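Chores, April: dispensing, lifting, wiping

I keep a list of household jobs and, next to each, a note on whether a machine with arms could be left alone to do it. The list started at 44 entries. I update it in spring, mostly by striking out vague ones ("tidy up" is a judgment, so it can't be scored) and splitting compound ones into steps that can pass or fail.

The criterion is strict. A job counts as done if a person could leave the house, come back, and find nothing to redo. By that standard the dishwasher passes on washing and fails on loading, unloading and scraping. The robot vacuum passes on open floor and fails at the cable behind the TV. Two-handed machines with fingers are supposed to close the gap between those islands, and they get most of my attention this year.

Filling a glass is entry 12, and I have come to think it is the best entry on the list. It looks trivial. It needs a grip on something rigid, slick and breakable, with a force window that is narrow at the top and bottom. Squeeze too little and the glass slides down through the fingers as it gets heavier. Squeeze too much and there is a shopping trip. The load changes during the task, from an empty glass to the same glass plus 400 grams of water, and the controller has to add grip force as the weight arrives.

Then there is the rim. The opening has to sit under the spout with a few millimeters to spare, and the glass has to stay level while the other hand does something else entirely, such as work a lever. Transparent objects are also hard on depth cameras. An infrared pattern goes partly through the wall of the glass and partly off it, and the point cloud comes back with holes. Polished steel is the other standard problem, as it returns reflections of whatever is nearby, the robot's own fingers included.
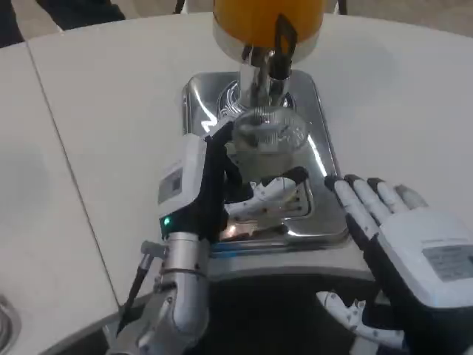
Fabian Hauser wrote in after my last update to say I am too generous on this one. His argument is that holding a glass under a spout is positioning, and positioning has been solved in factories for decades. What he wants to see is the decision to stop: foam, a glass of a different height, a spout that keeps dripping after the lever is released. Until a machine handles those, he would score the whole entry as a fail.

I agree on the stop condition and disagree on the positioning. A factory fixture holds one part, machined to a known size, in a place somebody measured. A kitchen glass comes out of the cupboard in one of several shapes, and the hand has to find its own grasp without blocking the spout or the view. I have split entry 12 into 12a (hold and align) and 12b (fill to a level and stop). I would give 12a a pass under supervision. 12b stays open.

Siham Sqalli raised cost, and I have less to say there. My only figure is for my own bench arm, a single one with a two-finger gripper, which came to 3070 dollars with the controller. It can hold a plastic tumbler. It has broken 5 glasses, all of them during release, when one finger let go before the other and the base tipped. I have since slowed the opening speed and added a check that the base is in contact with the table before either finger moves.

Next on the list is entry 13, wiping up whatever 12b leaves behind. Cloth is worse than glass in nearly every respect except that it doesn't break. I have a force sensor on order for the wrist and will write that one up when it is mounted.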